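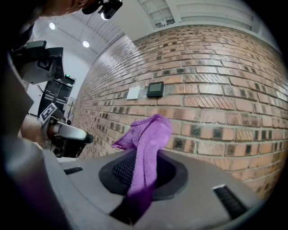 I met the woman who runs the Plusdale laundromat on Gazi Street at six in the morning, which was her idea. She'd already mopped. "If you want me to sit down, it's now or after ten at night," she told me, and pushed a coffee across the folding table.

She bought the place in July, 10 years after she first came in to wash her own sheets. The old owner wanted out and she had savings -- not enough, she says, but her sister chipped in. I asked what surprised her most and she laughed for a good while. "The water bill! I opened it standing up. I won't do that again."

Drying costs 78 cents a cycle, same as before she took over, and she's stubborn about it. People in Plusdale have told her she could charge more. "They can go tell that to the lady with four kids and a broken washer," she said.

We got onto lost socks (of course we did). She keeps them in a drawer by the change machine, and by her guess there are roughly 300 in there. Every so often somebody finds a match and does a little dance.

Is she going to open a second one, over in Irside? She looked at me like I'd asked her to swim there. "Ask me when I've had a vacation," she said, and got up to unlock the front door.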